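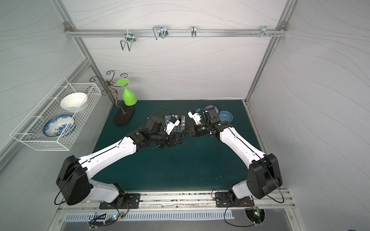

March, 6:40 in the morning
4 min read
Filed under: Diary, Small Town Life, Choir

I'm up before the kettle again and my throat feels like I swallowed a doormat. Spring concert rehearsals started last night and I sang way too loud, like I do every year, and now I'm paying for it with honey and lemon in the big chipped mug. Worth it, though! I'd forgotten how good it feels to stand in the middle of all that noise.

We're doing the long Weerakoon piece after all. I was sure Lies would drop it (she made a face at it all through January) but she handed out the music at the door and that was that. It has this stretch in the second half where the altos hold one note for 13 bars while everyone else goes off and has a lovely time. I breathed in the wrong place twice. The woman next to me breathed in the same wrong place, so at least we matched.

Mavbridge hall was freezing, of course. I kept my coat on till the break and my gloves in my pocket just in case. There was tea and somebody's date squares, and I had two, and then a corner of a third one that looked like it needed a home.

Big talk at the break was the trip to Skudavum. It's 26 of us so far, on one bus, leaving at some awful hour, and I've already said yes without checking a single thing at work. I'll ask today. Or tomorrow. Lies wants the deposits in by the end of the month and I know I've got the envelope somewhere, I put it in a safe place, which means it's gone forever.

The other thing was what we're wearing. Black on the bottom, fine, everybody owns black. But now there's an idea going around that we should all wear the same lipstick, because the hall over there seats 200 and apparently our faces vanish under the lights. I don't mind, I like a bit of color, but try getting a whole row of altos to agree on a red. One wants brick, one wants berry, one says she'll wear balm and like it. I said I'd go along with anything that stays put through the Weerakoon and doesn't end up on my teeth.
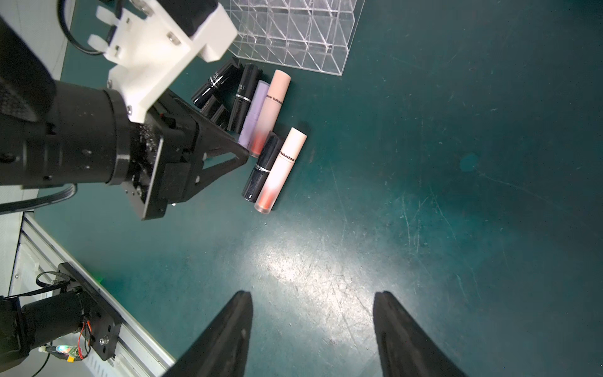 Later, after lunch

Found the envelope! It was inside the Trorura cookbook, marking the page for the lentil thing I made once in the fall. So I took that as a sign and made the lentil thing again, with too much cumin, and ate it standing up while I hummed my one long note at the window. The dog next door joined in around bar nine.

Asked about the time off too. I got a "should be fine," and I'm treating that as a yes. Need to find my black shoes, the flat ones, and sew the button back on the good skirt. Voice is a little better. I'm going to try not to talk until supper, but my sister's calling at 4, so we'll see.

Back to top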